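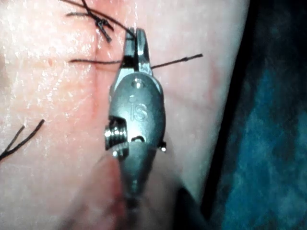
Sirnmont Technology and Ethics Forum
Minutes of the September meeting
Held in the upstairs meeting room, Sirnmont Public Library, 6:30 p.m.

Presiding: Man-sik Chae
Present: 13 members, including the representatives of the library, the school district, the senior center, the interfaith council and the legal aid clinic
Apologies: the representative of the housing office

1. Opening and minutes of the last meeting

The meeting was called to order at 6:34 p.m. The minutes of the previous meeting were approved with one correction. Under item 4, "the school board agreed" should read "the school board agreed to consider."

2. Matters arising

The letter to the town clerk about license plate readers at the transfer station was sent. A short reply was received saying the readers store plate numbers for 25 days. The forum had asked who can search the records during that time and the reply did not cover this. Man-sik Chae will write again and ask for the written access policy.

The handout on setting up a phone for a child is finished apart from the page on location sharing. The library representative has the draft and will send it around. Comments are due before the next meeting.

The projector cable has been replaced.

3. The Vumine assistant on the town website

The town has been running the Vumine chat assistant on its website on a trial basis. The forum was asked by the town manager's office to comment before a decision is made on keeping it. Members had been asked to try the assistant at home and bring notes.

The library representative reported that the assistant answered questions on trash pickup, dog licenses and room bookings correctly. It gave the old fee for a burn permit. When asked about property tax relief for veterans, it gave a full answer that matched the assessor's page, but it did not give a phone number or suggest calling anyone.

The legal aid representative raised a concern about questions that touch on eviction. She had typed in a question as a tenant who had just received a notice. The assistant told her she had time to respond and did not say how much. She said people in that position often act on the first answer they get, and that the assistant should hand these questions straight to a person. Several members agreed.

There was a longer discussion on whether the assistant should present itself with a first name. At present it greets visitors as "Vee" and says it is happy to help. The interfaith council representative felt that a town office should not give a piece of software a personal name, and that a resident who is grieving or frightened should know from the first line that no one is reading along. The school district representative did not mind the name but wanted the word "automated" placed beside it. A member pointed out that the phone line has used a recorded voice for years without complaint. Another answered that the phone recording does not say it is happy.

The town's trial summary says 4,000 conversations were held with the assistant. It does not say how many ended with the resident getting what they needed. Members thought the town should find out before paying for another year.

On privacy, the contract allows Vumine to keep conversations "for quality purposes." No time limit is given. The forum would like a limit stated in the contract and also on the chat page itself, in plain words.

Agreed: the forum will send a response to the town manager's office with four requests. The assistant should be labeled as automated in its first line. Questions on eviction, benefits and domestic violence should be passed to staff. The length of time conversations are kept should be stated. The town should survey residents who used it. The question of the name was put to a show of hands and the forum was evenly split, so the response will report both views.

4. Updates to the resources page

The web page is still missing the reading list and the links from the spring talks. The library representative has reset the password and can now post. Members who gave talks are asked to send their notes in a plain file, without slides.

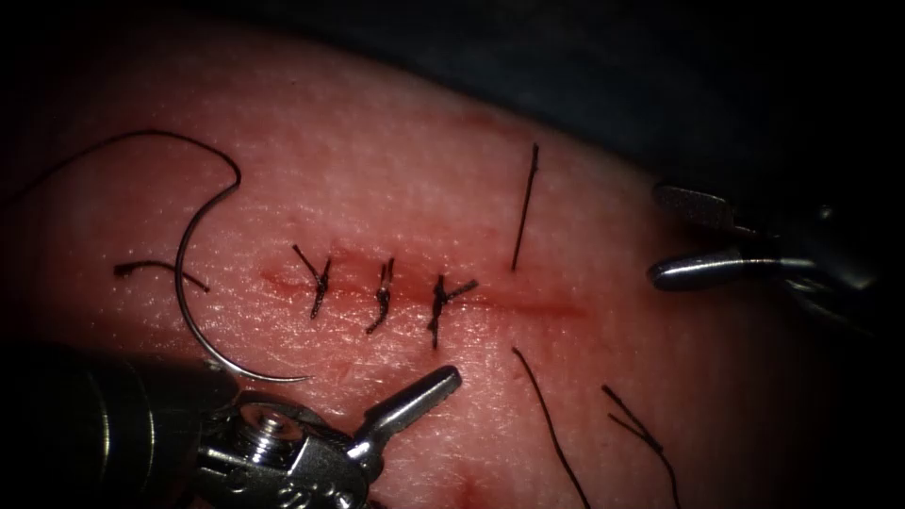 Three interrupted sutures, each tied with a small black knot, along the left half of the incision.

It was asked whether old minutes should stay on the page. They will stay. Members' home email addresses will be taken out of the earlier ones.

5. Plenutico in the middle school

The school district representative gave a report on Plenutico, a reading program the middle school is looking at. Students read passages on a tablet and the program picks the next passage based on how they did. It also produces a weekly score for each student called an engagement score. This is worked out from how long the student stays on a page and how often they scroll back.

The representative said teachers like the passages and find the weekly report useful for planning groups. Their doubts are about the engagement score. A child who rereads a page could be confused or could be enjoying it, and the score does not tell the two apart. One teacher had asked for the score to be turned off and was told by the company that it can be hidden from teachers but is still recorded.

Questions from members:

Are parents told about the score? The permission form mentions "usage data" and nothing more.

Does the score follow the student to the high school? Not at present. The high school does not use the program.

Can a family say no? Yes, and the student would then use printed passages. The senior center representative asked if those students would sit apart from the others. The school district representative did not know and will find out.

Has the company explained how the score is calculated? It has sent a two-page summary. Man-sik Chae had read it and found it clear on what is measured but silent on why those measures were chosen.
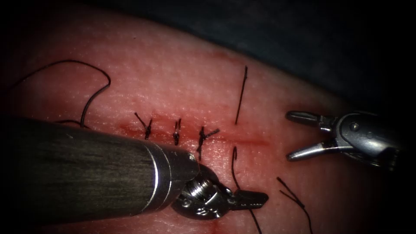 Members were of the view that a score nobody can explain to a parent should not be in a child's file. There was less agreement on the program as a whole. Two members thought the forum was being asked to object to something that, on the teachers' account, is helping weaker readers. Others said they had no objection to the reading part and would like the two questions kept separate in anything the forum writes.

The interfaith council representative asked that the response say something about attention in general. Her point was that a school teaches children what is worth measuring by what it measures. It was agreed she would draft a paragraph and that it would be kept short.

Agreed: the school district representative and Man-sik Chae will draft a one-page note for the school board. It will support the reading program going ahead, ask that the engagement score not be recorded, and ask for a permission form that lists what is collected. The draft will be sent to all members for comment.

6. Public evening

The forum has 2,000 dollars left in its grant from the library foundation. The money has to be spent by the end of the grant year. Two proposals were put forward.

The first was a public evening on voice cloning and phone scams, held at the senior center with a speaker and a practice session. The senior center representative said a resident had received a call in what sounded like her grandson's voice asking for bail money. She had hung up and called his mother. Others at the center have asked what they should do in the same situation.

The second was a series of small discussion groups on using AI tools to write personal things such as eulogies, wedding toasts and letters of apology. The member proposing it said the subject comes up often in her congregation and people have strong feelings about it both ways.

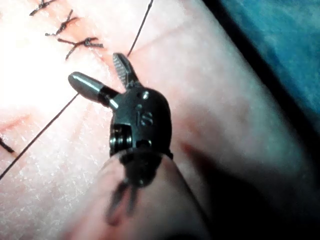
Members liked both. The scam evening was felt to be more pressing and easier to arrange. The discussion groups would cost very little, since the rooms are free, and could run in the winter when the library is quieter.

There was some talk about the speaker's fee. It was decided to set no fixed amount until someone has been approached. Refreshments will be coffee and whatever the senior center kitchen can provide at cost.

Agreed: the public evening goes ahead, with the senior center representative arranging the date. The discussion groups will come back to the next meeting with a list of topics and the names of people willing to lead them.

7. Request from Nam

A request was received from Nam, a company that makes door cameras with face matching, to give a presentation to the forum. The company offered to leave a camera for the library to try. Members were willing to hear the presentation on the condition that it takes place at an open meeting and that questions are allowed. The offer of the camera was declined. Man-sik Chae will reply.

8. Any other business

The legal aid representative asked that agenda papers be sent out in larger type. This will be done.

A member asked if the forum should have its own policy on using AI tools to take minutes. These minutes are taken by hand. The item will go on the next agenda.

The side door to the library is locked at 8 p.m. and anyone leaving after that should use the front.

Actions

Man-sik Chae: second letter to the town clerk; response to the town manager's office on Vumine; reply to Nam.
School district representative and Man-sik Chae: draft note on Plenutico; seating question to the middle school.
Interfaith council representative: paragraph for the school board note.
Library representative: circulate the phone handout; post the reading list; edit the old minutes.
Senior center representative: date and speaker for the public evening.

The meeting closed at 8:20 p.m.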